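Last updated: September

Taking Apart a Desktop Without Making Enemies
Handout for session 2, Hardware Basics, Room 811

Okay, so last time was mostly talking, and I promised you'd get a screwdriver in your hands this time. You will! Please read this before you come in, or at least read the part about cables, which is the part everyone skips and then I spend the evening walking from bench to bench saying the same sentence. I've been teaching this course long enough that the handout has grown some odd corners. Ignore anything that mentions the old room.

What we're doing

Each pair gets a desktop tower. You're going to open it, figure out what everything is, take out the parts on the list, lay them on your mat, and then put it all back. The putting back is half the grade. I know the taking apart is more fun. Gudrun Vogler, who taught this before me, used to grade only the reassembly, and I thought that was mean until I saw what people handed in.

The towers come from the Hudine office clear-out and they're not all the same. Some will have a drive in them and some won't. Some are missing memory, or a cooler, or a screw that you will be very tempted to go borrow from the next bench. Don't. Write "missing" on your sheet and move on. I have the list and I already know what's missing from which one — the number on the sticker (mine is 2,081, the noisy one) matches a line in my notebook.

Before you open it

Power off, cord out of the wall, then hold the power button in for a few seconds. Take off rings and bracelets. Clip on the wrist strap, and clip the other end to bare metal on the case, which means metal with no paint on it. I will come around and check.

Do not open the power supply. It's the metal box with the certification marks printed on it, and every term somebody sees screws in it and figures that screws are an invitation. Unplugging it from the wall doesn't make the inside safe. It comes out as one piece or it stays in, and this term it stays in.

Getting the side off

Lay the tower down with the removable side facing up. On most business towers there's a latch or a couple of thumbscrews, and then the panel either tips away or slides back. If you're pushing hard, stop. Something is still holding it. Nii Essien in last year's group leaned on one until it popped across the room, and he'll tell you himself that the latch was under his other hand the whole time.

Front panels are a different story. They're plastic, and plastic hangs on with tabs. You want to look along the edge, find the tabs, and lift each one just enough to clear before you go on to the next. Work down one side and the panel swings out like a door. The inside face of a front panel is worth a look, too. From the outside it's a blank piece of gray or black, and then you turn it over and there are ribs and frames and pockets all over it. I usually ask what you think each one is for. I don't always know! Sometimes a mold gets used for several models and a pocket is for something your machine never had.

Finding your way around

Start with the board, the biggest thing in there. Find the processor first. If the cooler is on, the processor is underneath it and you can't see it, so find the cooler. If the cooler is off, look for a square metal lid held in a socket frame, with a little lever at the side. Don't touch the lever yet. Nobody pulls a processor in session 2, we do that when I've had time to shout about socket pins.

Then memory. Long narrow slots, lined up next to each other, near the processor. There's a latch on one end or on both. If yours only has a latch on one end, the other end is fixed and the stick goes into that side first, then presses down at the latch side until it clicks. If you've got empty slots, practice opening and closing the latches gently so your fingers learn how far they go.

Expansion slots come next. Those are for add-in cards, and they come in different lengths and sometimes different colors on the same board. Arturo Vitale asked me once whether the color tells you what kind of slot it is, and the annoying answer is sometimes, on some boards, if the maker felt like it. Go by the length and the position of the notch, and look it up in the service manual if you care.

Capacitors are the little upright cans. Look at the tops. Flat is good. If a top is domed, or there's crusty stuff around it, put it on your sheet and show me, I collect them.

Cables (read this one)

Two kinds today. Data cables for the drives are thin and flat-ended, and the plug has an L shape inside so it only goes on one way. Power wires come out of the power supply in a bundle, and the colors mean something on a standard supply. Yellow is 12 volts, red is 5, orange is 3.3 and black is ground. A machine doesn't have to follow that, so treat it as a hint and check the manual before you put a meter on anything.

Pull on the plug and never on the wire. Some plugs have a metal spring clip you squeeze. Some have a plastic catch on one side that you press in with your thumbnail. If there's a cable tie holding a bundle in a loop, leave it alone, somebody tied it there so the wires would stay out of the fan.

Before you unplug anything, draw it. I mean really draw it, with a pencil, on the back of the sheet. A box for the board, lines for the cables, a note on where each one lands. Phone pictures are fine as a backup, but everybody takes one blurry one from too high up and then can't tell which socket the plug came from. Heather Dalgleish's drawing from two years ago is pinned up by the sink and it's gorgeous, and yours doesn't have to look like that. It has to be right.

The drive and its carrier

I like this bit. Hard drives in these cases usually aren't screwed straight to the metal. They sit in a plastic carrier (you'll also hear caddy, bracket, sled, whatever) that snaps around the drive with small pegs going into the screw holes on its sides. The carrier then slides into a metal cage and clicks.

To get it out, disconnect both cables from the drive first. Squeeze or lift the release, depending on the style, and slide the whole thing straight out. It should feel like a drawer. If it goes a little way and stops, you've got one cable still attached. It's always the power one.

Once it's on your mat, flex the carrier open a tiny amount and lift the drive free. Look at the pegs. Put it back together. Now do it again with your eyes closed, and I'm serious, you'd be surprised how much easier the thing is when you go by feel.

Blue parts

Lots of makers pick one bright color for the plastic you're supposed to handle, so that the carriers, the levers and the release tabs stand out against all that gray metal. On the Dells we have it's blue. It's a handy first thing to look for when you open a case you've never seen before — find the blue, put a finger on it, and ask yourself which way it wants to move. Not every blue thing is a handle, mind you. Some connectors on a board are blue as well, and those are not for pulling.

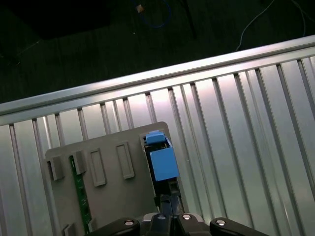 Blue in the cutout of a gray plastic panel, and next, blue in an open Dell tower.

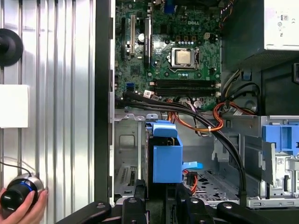 Putting it back

Go in reverse, using your drawing. Drive into the carrier, carrier into the cage, click. Data cable, power cable. Give each plug a light push with one finger after you think it's in, and if it moves, it wasn't in. Then look for loose stuff in the bottom of the case. Tip the tower gently and listen. A rattle is a screw, and a screw has to be found before that machine sees electricity again. I once spent an entire evening looking for one that had stuck to the magnet on my screwdriver.

Panel on last, and only after I've looked inside and signed your sheet. Please don't close it up early, I'll just make you open it again.

What to hand in

Your drawing, with both names on it. The parts sheet, filled out, including anything missing. A short paragraph (five or six lines is plenty) on the one step you'd warn a beginner about. The best of these go into next year's handout, which is how we got the line about the rattle.

There are 23 of you on the list this term, so one group will be a three. If you'd like to be the three, tell me before we start, otherwise I'll pick whoever comes in last.

Things to bring

Pencil and eraser. Hair tie if your hair's long. I've got screwdrivers, straps, mats and little trays for the screws. If you own a good Phillips #2 you can bring it, but put tape on the handle with your name or it will end up in the Jular drawer with all the others, and I'm not going through that drawer.

Reading for next time

Chapter on sockets and coolers, skip the history part unless you enjoy it. Also find out what thermal paste is and come ready to argue about how much to use. Everyone has an opinion and we've got a jar of the stuff to test them with.

Questions: Tetteh Akpalu, Room 811, evenings before class | Copy freely for class use | Back to top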